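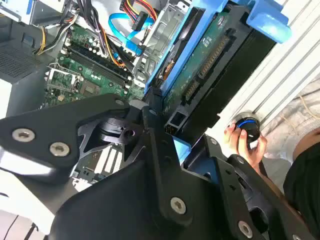 Section 4: Fitting and first set-up of the Serkora lap logger (Casach hillclimb car)

Replaces the old section 4. Bin the printed one in the glovebox. Changes by Konrad Frei, 11/04/2020.

Read the whole section before you pick up a tool. Takes an evening if you've never done it, less if you have.

What you need

Serkora logger, roof antenna, short harness, long harness
Mounting plate and two brackets
Skomeck timing beacon receiver (only for tracks with a beacon)
Trim tool, side cutters, zip ties, hex keys
Laptop with the set-up software already installed. Paddock wifi is hopeless, do it at home
Insulated gloves

CAUTION: The Casach carries a high-voltage traction battery. Nothing in this section needs you to touch an orange cable. If a step seems to want you to, you're in the wrong place. Stop and call.

4.1 Before you start

1. Park on level ground, park brake on, selector in N.
2. Switch the car off. Key out and in your pocket, not on the seat.
3. Pull the service disconnect behind the passenger seat. Wait the full time printed on the label.
4. Disconnect the 12 V battery, negative first. Tape the terminal so it can't spring back.

Note: the radio loses its memory when you do this. So does the trip meter. Write down anything you care about.

4.2 Mounting the logger

1. Slide the passenger seat all the way back.
2. Lift the carpet at the front edge. Clips are brittle when it's cold, go slow.
3. Bolt the plate to the existing holes in the crossmember. Don't drill. There's cooling pipe under there.
4. Fit the logger with the arrow pointing to the front of the car and the label up. The accelerometer cares about this more than you'd think.
5. Snug the bolts, check it's level, then tighten. Hand tight plus a bit. It's aluminum, it strips.

Note: some cars have a Stöckli seat rail adapter in the way. Take out the front spacer, mount the plate on top of the adapter, put the spacer back. Longer bolts are in the small bag.

4.3 Antenna

1. Clean the roof with alcohol and let it dry.
2. Set the antenna on the center line, behind the front roof bar. Keep it well away from the two-way radio whip.
3. Run the cable down the passenger A-pillar, behind the trim. Not in front of the airbag. If the cable crosses the airbag, do it over.
4. Leave a loose loop at the bottom. No sharp bends.

A cable pinched in the door seal will work fine in the garage and drop out at speed. Check it twice.

4.4 Wiring

1. Short harness goes from the logger to the diagnostic socket. Keyed plug, one way only.
2. Long harness goes to the fuse box. Red to the spare switched slot, black to the ground stud next to it.
3. Fit the fuse from the kit. Do not fit a bigger one becuase it was in your toolbox.
4. Beacon receiver, if used, plugs into AUX 1. AUX 2 is for brake pressure and is covered in section 6.
5. Tie everything down. Keep the low-voltage looms clear of the inverter casing, noise gets into the wheel speed signal.
6. Reconnect the 12 V battery, negative last. Then put the service disconnect back and push until it clicks.

CAUTION: Don't leave the logger on a permanent live feed. It will flatten the 12 V battery over a storage week and then the contactors won't close. Car won't start and the main pack can be full, makes no difference.

4.5 First power-up

1. Car on, not in drive. Logger light goes amber, then blinks green while it looks for satellites.
2. Roll the car outside. It won't find anything under a metal roof. First fix can take up to 19 minutes, later ones are quick.
3. Plug in the laptop. Open Devices, pick the logger, enter pairing code 479.
4. Choose the Casach profile. Not "Casach (early)", that one reads battery temperature from the wrong channel.
5. Let it update if it asks. Don't pull the cable halfway.
6. Press Zero Sensors with the car level and nobody in it. No leaning on the door either.

Solid green, you're done with this part. Solid red, go to 4.7.

4.6 Setting the start and finish

For a circuit, one line does it. For a hillclimb you need both.

1. Open Track, New, Point to Point.
2. Walk or drive to the start. Press Mark Start.
3. Do the same at the finish. Make the line a bit wider than the road, or a wide exit will miss it and you get no time.
4. Set the direction. Return runs down the hill are ignored if this is right.
5. Save under a name you'll recognize next season. "Test" is not a name.

Note: if the organizer moves the finish for rain, copy the track and edit the copy. Keep the orginal.

Note: energy per run resets at the start line. If you want the queue counted as well, tick Include Staging. On a warm June day the pack cooling alone makes a visible differance.

4.7 If it doesn't work

No light at all: fuse first, then the ground stud. There's paint under it on some cars, scrape it.
Solid red: profile doesn't match the car. Pick again, restart.
Green but no speed: antenna plug not fully home.
Speed OK, no battery data: diagnostic plug loose, or the early profile is selected.
Times jump around between runs: logger not tight on the plate, or somebody skipped Zero Sensors.
Warning lamp on the dash after fitting: unplug the short harness, cycle the car. If the lamp stays on, don't drive it. Call.

Put the carpet back when it all works. Seat runs over the harness if you forget the rear tie, so slide it full forward and full back and watch the cable while you do it.

Brake pressure sensor: section 6. Downloading runs: section 5.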